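Collecte d'épisodes pour l'apprentissage de la préhension en bac

Par Laiba Hashmi — juillet
Temps de lecture : 3 min

La collecte d'épisodes désigne, en robotique, l'enregistrement de gestes destinés à servir d'exemples à un système d'apprentissage. Dans le cas de la préhension en bac, chaque épisode réunit une suite d'images, les positions articulaires du bras, l'état de la pince et une étiquette de résultat. L'ensemble des épisodes forme un jeu de données, à partir duquel on entraîne une politique de commande ou un modèle qui évalue les prises possibles.

Déroulement d'un épisode

Un épisode commence lorsque le bras est en position de départ et que la caméra a pris une vue du bac. Une prise est ensuite choisie, soit par un opérateur, soit par un programme, soit par la version courante du modèle. La pince descend, se ferme, remonte. Le résultat est établi par comparaison de la vue initiale et de la vue finale, complétée par l'écartement des doigts mesuré après la fermeture.

Les épisodes manqués sont conservés. Un modèle entraîné sur les seules réussites apprend mal à distinguer une bonne prise d'une prise médiocre, en particulier près des parois, où la pince risque de heurter le bord. Sont en revanche écartés les épisodes interrompus par un arrêt d'urgence, ceux dont les horodatages présentent un trou et ceux pendant lesquels une main est entrée dans le champ.

Sources des gestes

On distingue trois sources principales. La démonstration, par guidage manuel ou téléopération, donne des trajectoires propres mais coûte du temps de travail. La collecte scriptée tire au hasard un point et un angle d'approche dans le volume du bac ; elle fonctionne sans surveillance étroite et produit beaucoup d'échecs. La collecte par politique, enfin, fait agir le modèle lui-même et enregistre ses erreurs là où il les commet. La plupart des projets passent de l'une à l'autre dans cet ordre.

Le projet Brurnia a procédé ainsi, avec une première phase de téléopération, puis une phase scriptée de 37 heures et une phase par politique. Le jeu Allarow, constitué à l'atelier de Mengal, repose uniquement sur la téléopération ; ses épisodes sont moins nombreux mais annotés image par image.

Choix et disposition des objets

Les objets sont pris dans une réserve dont la composition est notée au début de chaque série. Les jouets y sont fréquents : ils sont légers, supportent les chutes et offrent des formes variées. Une balle peut rouler au contact des doigts, un anneau posé à plat se saisit par le bord ou par l'ouverture, une brique présente des faces parallèles, une figurine d'animal n'a presque aucune surface régulière.

La disposition compte autant que le choix. Des objets serrés les uns contre les autres laissent peu de place aux doigts, et un objet isolé fournit une prise plus simple. Pour éviter que le modèle n'apprenne un arrangement fixe, le contenu du bac est remué toutes les sept prises dans le protocole Brurnia. D'autres équipes s'en remettent aux chutes et aux poussées involontaires du bras, ce qui laisse les objets s'accumuler dans les coins.

Poste de collecte

Le bac doit rester immobile par rapport à la base du robot. Il est bridé, et son contour est parfois repéré au ruban adhésif sur le plan de travail. Un déplacement de 2 ou 3 millimètres suffit à fausser l'étalonnage entre la caméra et le bras. Les bacs métalliques résistent bien aux chocs de la pince, mais leurs reflets perturbent les capteurs de profondeur — l'éclairage diffus réduit ce défaut sans le supprimer. Les rayures du fond sont laissées telles quelles dans les images.

Les câbles de la pince suivent le bras avec assez de mou pour permettre la rotation du poignet. Leur position varie d'un épisode à l'autre et constitue une source de variation que peu de jeux de données documentent.

Étiquetage et formats

L'étiquette minimale est binaire. Certains jeux ajoutent l'identité de l'objet saisi, le nombre de tentatives ou la cause de l'échec (glissement, collision, fermeture à vide). Le format Grusura range chaque épisode dans un dossier distinct, avec un fichier d'étalonnage propre à la série — ce fichier est à relire avant toute fusion de séries enregistrées sur des postes différents.

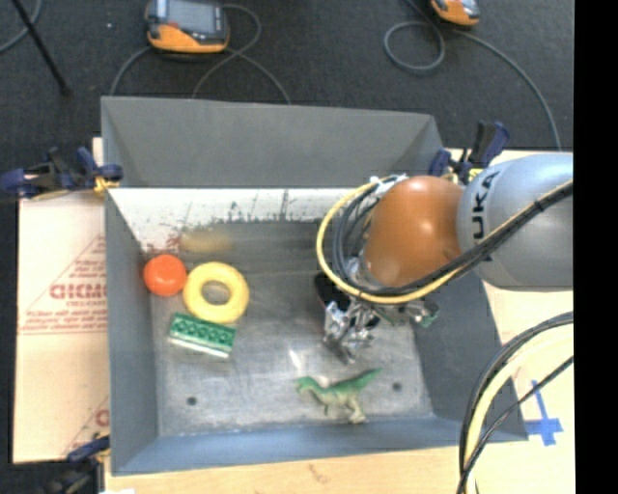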